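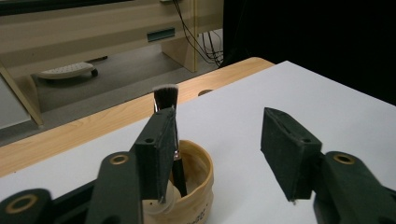

The founder of Cokell would like people to stop calling her label sustainable. She has asked shops to take the word off their tags, and two of them have refused.

"It sells, so they keep it," she said from the label's studio in Merrick, where the spring knitwear was being packed. "I make 600 sweaters a year. I can tell you where the yarn comes from and who linked the shoulders. Past that I don't want to promise anything."

Cokell started as a repair service for other brands' knits. The first collection had four styles, all in undyed wool, and sold through one store. Orders now come from Ekurum, a retailer that first asked for 2,000 pieces. She turned that down and offered 600.

"They were polite about it," she said. "They came back in March and took the smaller number."
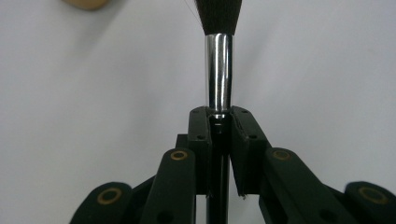

Most of the yarn is spun by Vindatari, a mill that had stopped taking small orders until she agreed to pay up front. That left her short of cash for most of a season. She raised the price of the main crewneck and lost a few regular customers, some of whom wrote to complain.

"I answered all of them. One lady wanted a cost breakdown, so I sent it. She still didn't buy the sweater."

The next collection adds a cardigan and a long skirt. The skirt has been through several versions, and she is still unhappy with the waistband. She plans to show it to buyers at the studio instead of renting a space in the city.

"If the waistband isn't right by then, they'll see the cardigan," she said.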